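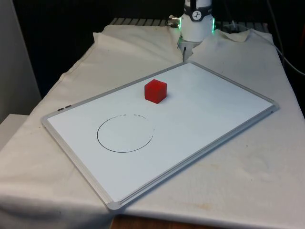
Practice board with block and marker circle

Search products Go

Druvent Tabletop Practice Set

People call us every October, when the holiday wish lists start, and ask whether a machine can clear the kitchen table yet. We love that question, and we wish we had a quicker answer! A robot arm can pick up one block and put it inside a circle, and on a good day it will do that all afternoon. Put a damp dishcloth or a cereal bowl in front of it and you'll be finishing the job yourself.

So the Practice Set starts small. You get a framed whiteboard, four red blocks, a black marker and a booklet of 16 graded chores, beginning with "block into circle" and working up (slowly, bless it) to sorting flatware into a drawer. The arm and gripper are sold separately, and most two-finger grippers will manage the blocks.
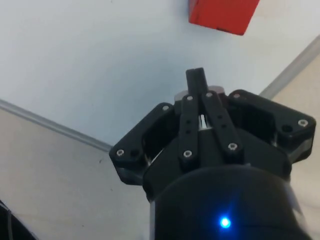 Rarnau Home & Shop Chores Group

Our own group has been through the booklet with plenty of arms by now, and we're happy to tell you where things stand. Blocks, boxed goods and small parts bins go well. Folding towels is slow, about 12 minutes apiece when we last tried, and anything in a plastic bag is still a fight. If you run a small shop and want parts moved from tray to tray, come talk to us. If you want your laundry put away, give it a few more years and buy the set for the fun of it.

Draw your circle big to begin with. Chore 9 is where most folks get stuck, so do write to Annick Morin and she'll talk you through it.

Reader comments

Umesh Shukla: Does the marker wipe off if you leave it over a weekend?

Babita Prajapati: Mine did, with a little rubbing. Still waiting on a robot that does the rubbing.

Damir Jurić: Would buy extra blocks if you sold them alone.

Contact us | © Druvent | Back to top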